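August 2018 – Bench notes, snack counter setup, Flirnesach hall
Reading time: 4 minutes

Back at the big brown table after a long morning of cabling, and before I forget everything again I want to get down where we are with the finger comparison. Cosmin asked for these notes to be a bit more readable than my last batch (fair enough, I could hardly follow them myself), so I will try to write in whole sentences this time.

What we are comparing is fairly simple. We have the flat black fingers that have been on both arms since Tusau sent the first pair, and we have the new set from Preda with the soft pads glued on. Same gripper body, same bolts, same wrist camera. Asger's view from the start has been that the pads will win on anything crinkly and lose on anything that has to be slid out from between two neighbors, and I have been leaning the same way, but neither of us wanted to write that up without running it properly. So the plan is 30 picks per item per finger set, in both orders, with the flat fingers first on the left arm and the pads first on the right.

I spent a good while on the layout. It is tempting to spread everything out nicely so the arms have room, and then you learn nothing at all about a real counter! I wanted things close enough together that the fingers have to go down into gaps. The candy bars and the little boxes are on the clear stepped stand, the drinks have their own rack further back, and the round basket stays empty as the place to put things. The tray in the middle is the handover spot. I kept it the same tray for everything, flat items and upright ones alike, so that the release height doesn't change between runs.

The other half of the job is cameras. We have the wrist views and one fixed view over the table, and the question Ornico keeps asking us is whether the fixed one earns its place or whether we could do the whole thing from the wrists. I had a proper look through both with the flat fingers mounted. 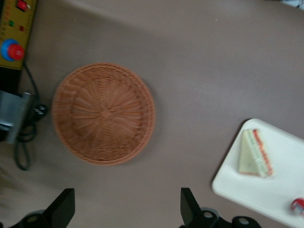
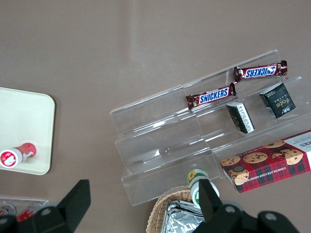

Fixed view, both arms over the table: 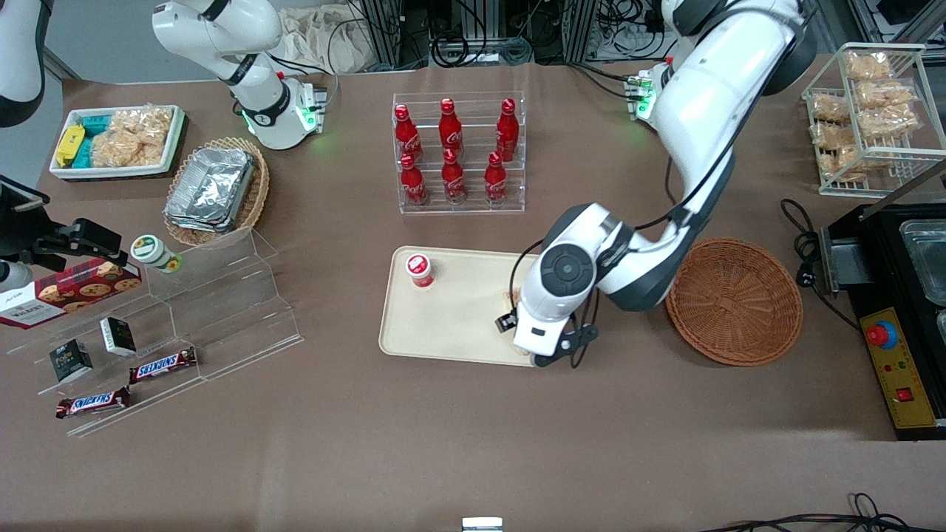 My feeling after an hour of flipping between views is that the wrist cameras are lovely for the last hand's width and rather poor before that. When the arm is high up you get a decent overview, but as soon as it comes down among the items the fingers themselves take up a lot of the picture, and a small thing standing next to a fingertip is half lost just when you want it most. Asger suggested moving the camera mount back a little and tilting it forward. I tried it with a folded bit of card under the bracket and it did help, so I will ask Tusau for a proper wedge. Don't use my card, Cosmin, it slips.

Clear plastic is the other headache, and it's one I should have expected. The depth estimate on the stepped stand is all over the place. The shelf edges come back as bright lines with nothing sensible between them, and the planner then believes it may travel straight through a shelf. For now I have put the stand in by hand as a solid shape with a bit of margin. It works, but it means the stand can't be nudged – please, please don't lean on the table while a run is going. I did it myself this afternoon and threw away a whole set.

Some numbers so they are in one place. The picker was trained on 3,000 labeled grasps, of which 2,014 come from our own table and the rest from the old Preda bench with the gray top. I suspect the old ones are holding us back on the dark wrappers, where the brown table gives very little contrast, and I'd like to retrain without them and see. In the dry runs so far, flat fingers only, I have logged 41 attempts and am not going to quote a success rate from that, however much Cosmin wants one for his slides. Too many of them were me changing the closing force halfway through.

On closing force: the foil packages want a gentle squeeze and the bottles want a firm one, and a single setting that suits both does not seem to exist with bare fingers. I am keeping three presets and picking them by item name. It's a bit clumsy, and if the pads let us get away with one preset, that alone might be worth the wider fingers. We'll see.

Controller notes, mostly for Asger. I reset the left arm's tool weight after the new camera cable went on, and the small droop at the end of a long reach is gone. The right arm still has the old value. I'd rather do it with you there, as I've forgotten which of the two files is the one it reads.

To do next:
– ask Tusau about the camera wedge
– tool weight on the right arm
– retrain on our own grasps only
– swap to the Preda pads once the flat finger runs are complete, and check the bolts after the first ten picks
– tape marks for the stand and the tray

Cosmin would like the write-up before November, when Ornico want to see both finger sets running side by side. I've told him yes. The spare fingers are in the shallow drawer, wrapped in a blue cloth, and the small hex key is with them if everybody puts it back.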